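# Chapter 4: Memory, Price, and the Useful Life of a Computer

Most buyers compare computers by processor name and price. Memory receives less attention, although it often decides how long a machine remains pleasant to use. This chapter examines how memory is sold, how it is installed, and how its price affects the choices that manufacturers make on behalf of their customers.

## 4.1 Capacity and Channels

A memory module has a capacity and a rated speed. Capacity sets how much working data the computer can hold before it must turn to the storage drive. Speed sets how quickly that data moves to and from the processor. A third factor, the number of channels in use, is seldom printed on the box.

Most desktop processors can read from two channels at once. A system with one large module uses only one of them. The same capacity divided across a matched pair uses both, and programs that rely on built-in graphics may run noticeably faster as a result. Students should learn to check the number of modules as well as the total.

## 4.2 The Case of the Sollent Desktop

Sollent sold a small office desktop in two versions, which differed only in memory layout. The school district of Jekdale ordered 3,000 units of the cheaper version, each with a single module. When the district later added a second module to every unit, the work took almost 10 weeks and removed much of the original saving.

The supplier, Vutetti, had listed the layout in its technical sheet – on the last page, under a heading for service staff. The purchasing office had compared the price, the processor, and the total capacity. All of these were stated correctly.

The case is discussed again in Chapter 7, together with the question of soldered memory, which cannot be replaced by the owner. 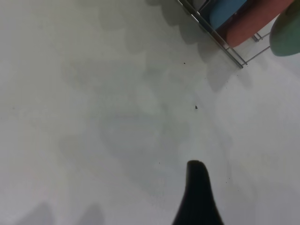
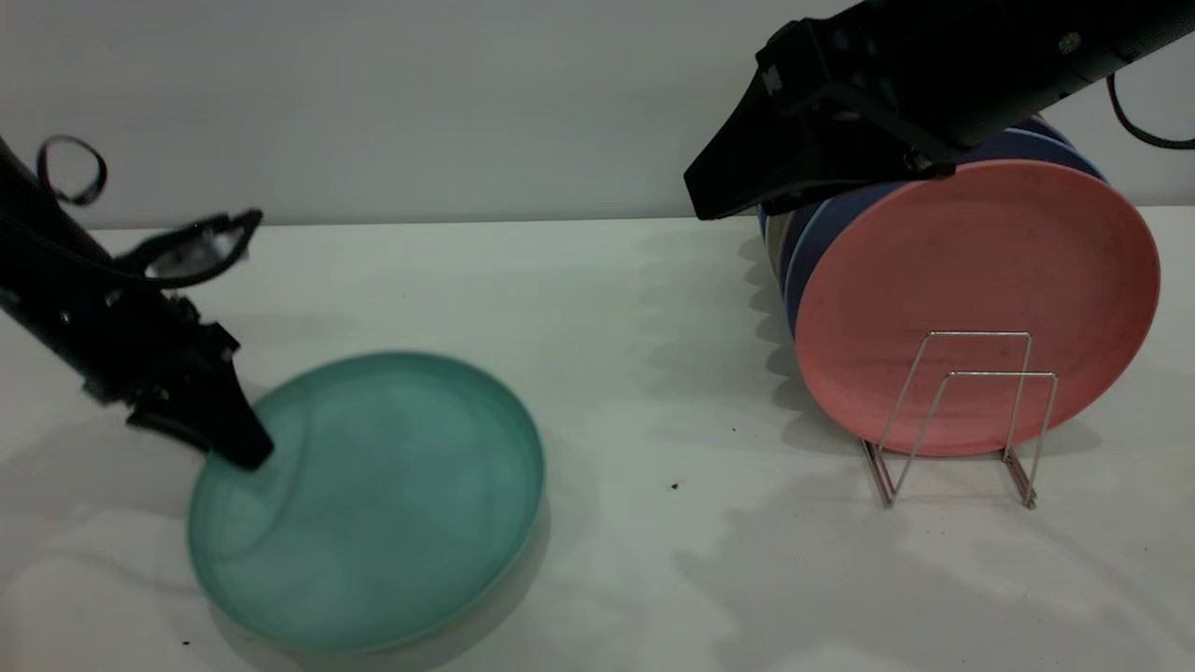

According to Győri, the district's error was smaller than this account suggests, as matched pairs were in short supply that November and a later order would have cost more per unit. On this view, a buyer who expects prices to fall may reasonably leave a slot open and fill it later, provided that the labor is included in the budget from the start.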